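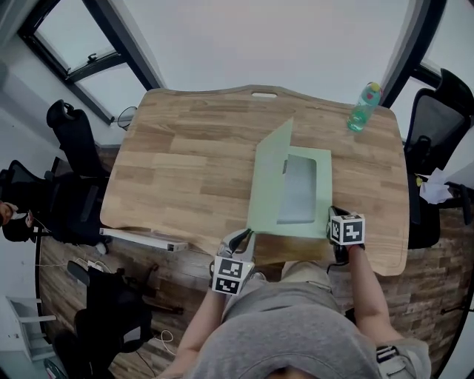
Skovton hand-held grippers: setting up and looking after a pair

I went in doubtful. Skovton's leaflet promises a working pair in 60 seconds, which is optimistic even if you skip calibration – and you shouldn't.

The marker cubes are my first grumble. Knock one and you start again. The Fashola mount we used before had a locking screw; on these I check both cubes before every session and after lunch.

The jaws are better. Rubber rims pick up dust, so wipe them with a damp cloth and let them dry fully. Skovton says to replace the pads after 2,000 grips. Ours were slipping on smooth card at 552, and the spares took until December to turn up.

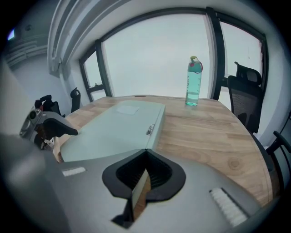

Can you fit new pads yourself?
Most people can, with a small screwdriver and some patience. Recalibrate afterwards, whatever the leaflet says.

I'd give the pair 2 stars for setup and a grudging extra one for the jaws. Wombridge sells the same pads in bigger packs, though I haven't tried them yet.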